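Search this repo
Type / to search

# fedine-cords

Hi! You've landed on the README for the Fedine cord-handling set: 183 episodes of a person coiling, uncoiling and sorting cords, recorded with a head camera and marker-tagged wrist bands, and used to train the two-arm policy on our Nanier bench. Please read the part on the fault before you train anything. I wish I'd had it in August.

## What went wrong

Sreekumar Murthy was running the policy on the bench when the left arm kept pulling after the cord had gone tight. The right gripper didn't let go either, and the force limit that should have stopped both arms had been left at its shipping value — way too high for a thin cord. He hit the stop button. No one got hurt, but we bent a gripper finger and tore a connector off its lead.

I spent most of a week blaming the controller (sorry, controller). The real trouble was in the labels. In 18 episodes the left and right wrist tracks had been swapped partway through, right when the hands came close together and the marker IDs got mixed up. So the policy had learned that the hand holding the coil is sometimes the hand that pulls. Ugh.

## What we changed

- Those 18 episodes are in `quarantine/`. Don't merge them back, even if you're short on data!
- The loader now refuses any episode where a wrist jumps farther than it could move between samples.
- Bench force limit is set per cord type, in `limits.yaml`.
- Hold the coil in the left hand and draw the free end out with the right, hands well apart, both sets of markers turned outward. 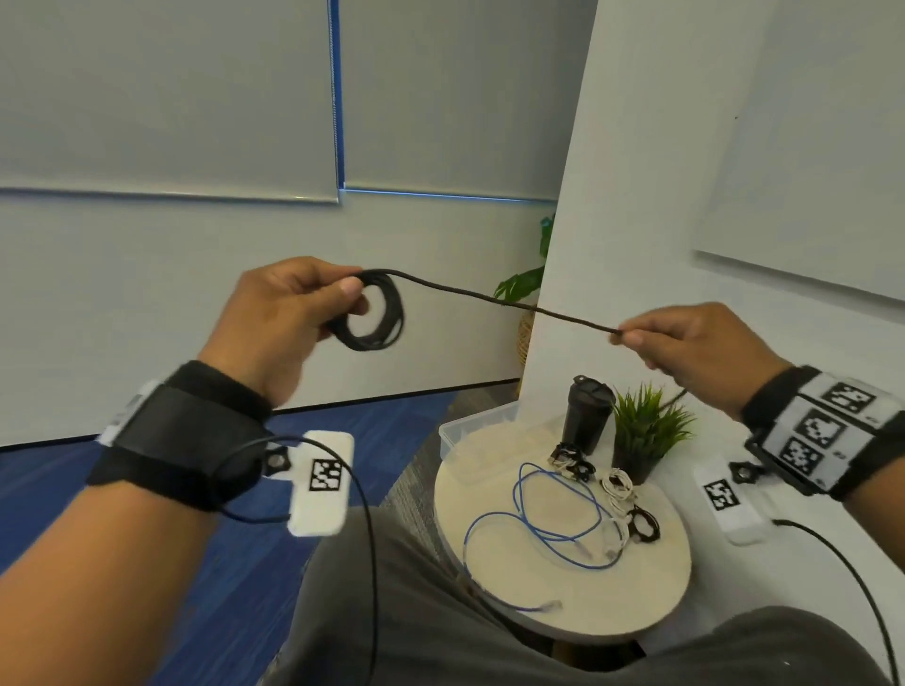 ## Still open

The wrist cables can snag when someone reaches across the table, and I haven't got a good check for that yet. Calloway is trying a shorter lead. If you find another swapped track, open an issue with the episode number and I'll pull it — I'm pretty quick about those.

Contact the maintainers | © Fedine project | Back to top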